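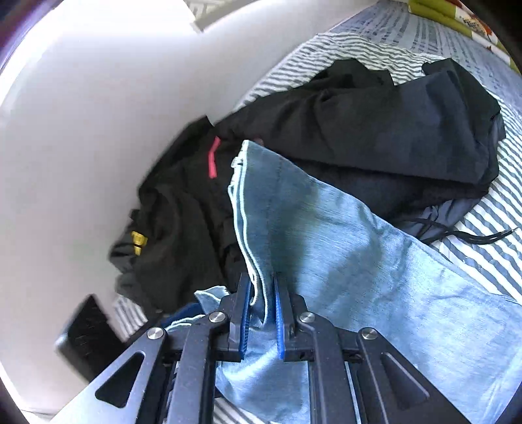
December, bench 2, morning, 9:40

Gripper unit 2 came back to the bench with the note "closes crooked, lets go of thin cloth." I write down what I did, so that Xinyi doesn't have to repeat it on unit 5.

First I checked the play. I held the base in the soft-jaw vise and moved each finger by hand, front to back and then side to side. The right finger had clearly more play than the left. Most of it came from the outer right pivot. The screw was not loose when I tried it with the driver, so I took it out. The bushing under it was worn on one side only, like an egg. The inner right one was a little worn too, but I think it could have lived longer. I changed both anyway, and left the two on the left side alone.

Bushings are from the Prullholm bag in drawer 386. Attention, there is a second bag in the same drawer with the old length. They look the same until you put them in the plate, and then the arm rubs. I lost half an hour with this. I have now written OLD on that bag with the thick marker.

Assembly order that worked for me:

Inner pivots first, finger tight. Then outer pivots, also finger tight. Open and close the linkage by hand up to 5 times and feel if it catches. Then tighten from the inside to the outside, a quarter turn each, and feel again. If it catches after tightening, go back to finger tight and start again. Do not try to correct it with one screw only.

Thread lock: the weak one, one small drop, on the thread and not in the hole. On the left side somebody used too much before, and it went between the plates and made a brown ring. I cleaned what I could reach with a cotton stick and alcohol. For the rest one would have to open the left side, and I did not want to.

11:15

Finger pads. The blue ridged ones can stay. I brushed the grooves with the toothbrush, and a surprising amount of lint came out, mostly at the bottom of the grooves where the pad meets the holder. I believe this was a good part of the "lets go" complaint. Lint fills the ridges and then the pad is smooth. Siebe thinks it was only the play. We did not agree, and we can't separate it now, as I did both repairs before testing. My mistake, next time one thing and then a test.

Pad alignment: I closed the fingers on a strip of paper and pulled from the top, then from the bottom. Before the repair the paper slid out at the bottom and held at the top. Now it holds about the same at both ends.

After lunch

Tried it on the Trurkwood cloth pile. Hems are easy. A single layer in the middle of a shirt is still difficult if it lies flat, and I don't think this is a matter of the linkage. Drawstrings I did not try.

Kazimír asked if we should put the hours on the sheet. Yes please, unit 2 starts again from zero for the right side bushings. The left side continues at 519.

Open points:

Order more of the new-length bushings, we have enough for one more unit only. Dehua has the login for Gonley.

Unit 5: check the outer right pivot first. If it is worn in the same direction, I would like to keep the old bushing and compare — please don't throw it away.

Toothbrush is in the tray beside the vise. It is for pads only, no oil on it.

Yulan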